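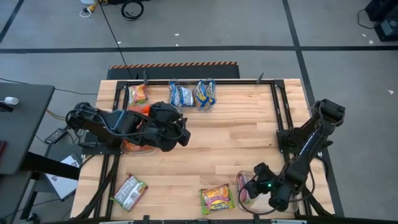 Noodles up front, bags in the clear bins behind. Butcher-block table.

Snack shelf sort-out, the gallery

Quick one this month as I'm behind on everything. We've been redoing the snack corner at Destar, top to bottom, and people keep asking what goes in which bin. So – pictures, a few notes, done. Longer write-up when I get a minute (probably not before January).

The old way was one deep drawer. Everything went in, chips on top of noodles on top of crackers, and whatever was at the bottom got crushed. Now it's clear bins, one kind of thing per bin as far as it goes. Bought ours from Dralley, the plain ones with no lid. Lids just got lost.

Chips and puffy bags: give them room. Two to a bin is plenty in the small size. Don't squash them down to get a third in, you'll be eating crumbs.

Noodle packets: flat ones can go on edge like files in a cabinet, label facing out. Ours get their own bin once everything else has a place. Check the date before they go in, the print is tiny on some of them and I missed a couple last time round.

Odd sizes: last. Always last. If it doesn't fit a bin it can lean at the back of the shelf untill somebody eats it.

The shelf itself is 40 inches wide and takes 4 of the bigger bins side by side, or a mix. Measure yours first. I didn't, and had to send a box back to Dralley, which took forever.

Next one is the same table again. Orange packets together in the one bin, stacked in a row. Silver and red one lying on its own at the lower left, yellow and green packet, noodles or a snack, near the front. Bin at the lower right is empty.

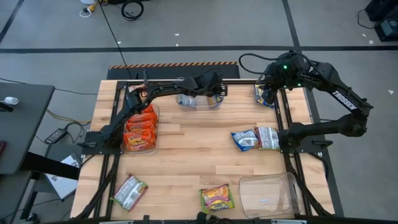

Do the bins need labels if they're clear?
Only on a high shelf, where you can't see in from below. A strip of masking tape on the front edge does it, and it peels off when you change your mind.

Few more bits before I forget –

Wipe the bins out before refilling. Salt and crumbs get in the corners, warm water and a drop of dish soap, dry them properly or the packets stick to the bottom.

New stuff goes behind, old stuff comes foward. Takes a second when you're putting the shopping away and saves a big clear-out later.

Spare packets that won't fit live in the hall closet, room 303, second shelf. Please don't start a new pile on top of the microwave. The Henriques order comes there too, so if the corner looks bare have a look in the closet before asking for more.

Spent almost 570 on bins and shelving for the whole floor, so be nice to them.

Mumuvport kitchen is next, same bins, smaller shelf. Pictures when it's sorted.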